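Flevell Home & Hobby Help
Questions > Paper, books and prints

Large sheets of paper have gone wavy after being stored rolled up — how do I get them flat?

Asked by Silvia Tóth
2 answers, 1 comment

Hello all, I hope this is the right section, I did look through the older questions first but most of them are about posters and mine isn't quite that.

My aunt used to do a lot of printmaking and when she moved to a smaller flat in August she passed on to me a whole tube of good heavy paper, which was very generous of her as I know what it costs. There are 14 sheets in there, all big, and they'd been rolled up in her loft for years and years. I've started taking them out and they've got two things wrong with them. Firstly they want to curl back up, which I expected. Secondly, and this is the part that worries me, they have gone a bit wavy along the long sides, as if the edges had grown and the middle hadn't.

The paper is the matte sort, 300 gsm according to what she pencilled on the tube, and it's meant to be white but it looks faintly grey to me in most lights. I don't mind that at all. I'd like to use it for some linocuts as presents, so it does need to lie properly flat or the ink will go on in patches.

I've got one sheet out on the table now and it has been there since breakfast.

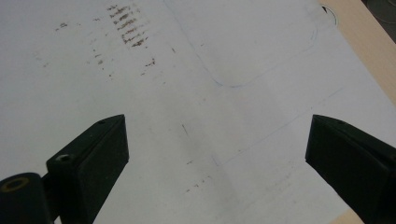 Krešimir Zupan wondered in the comments whether I'd tried simply rolling it the other way, which he says worked well enough for his old maps, although he did add that it left a crease in one of them that he's never managed to get out. I'm a bit nervous of that, I must say, as this is much thicker than a map. Has anyone got a gentler way? I don't own a press or anything of that kind and I live in a fairly small place, so please nothing that involves a shed!

Thank you in advance, and sorry this has got so long.

Answer from Balakrishnan Poduval
Marked as helpful by Silvia Tóth

Hello Silvia, what a lovely thing to be given. Good paper keeps for a very long time if it's been out of the damp, so I wouldn't worry about its age.

The curl and the waves are two separate troubles. The curl is only habit, and paper will forget it with time and a bit of weight. The waves come from the edges taking up more moisture than the middle, so what you need to do there is let the whole sheet come to the same dampness and then dry slowly under weight, all together.

What I do at home is this. Get two smooth boards a little bigger than your sheet (mine are old wardrobe shelves, well wiped down and with no lumps on them) and a good supply of clean blotting paper. I buy mine from Lachance, but any plain white blotters without a pattern will do. Fill a plant mister with ordinary water and spray the blotters, never the paper itself, until they feel cool to the back of your hand but don't leave a wet mark on it. Lay a damp blotter down, then your sheet, then another damp blotter, cover the lot with a bin liner and leave it for an hour or so. Have a look halfway through if you're anxious. I always do, and I've been at this a good while.

When the sheet has relaxed and feels a bit like soft leather, swap the damp blotters for dry ones, put it between your boards and pile on every heavy book you own. Spread them out so the corners get their share. Change the blotters that evening and again next morning, and then leave it be for a week. I know a week sounds like a long time, but the one time I hurried it I had to start all over again, and I was very cross with myself.

Do one sheet first to see how it takes it. After that you can stack 2 at a time with blotters in between, though I wouldn't go beyond that with paper as heavy as yours. And once they're flat, please keep them flat! Under the bed in a big card folder is fine if you haven't got a plan chest.

Best of luck with the linocuts, I'd love to hear how they come out.

Answer from Dinesh Thevar

iron on low with a tea towel over it. no steam. done it loads of times

Comment from Mojtaba Zarei on the answer above

I'd be careful with this one, Dinesh. It's all right for a thin print, but I tried it on heavy cotton paper and got a shiny patch the exact shape of the iron, tea towel or no tea towel. If you must, do it from the back and practise on an offcut first. I'd go with the blotters myself.

Related questions
Can I print on both sides of a heavy sheet?
Getting a loft smell out of old sketchbooks
Is Starkaren ink all right for lino on matte paper?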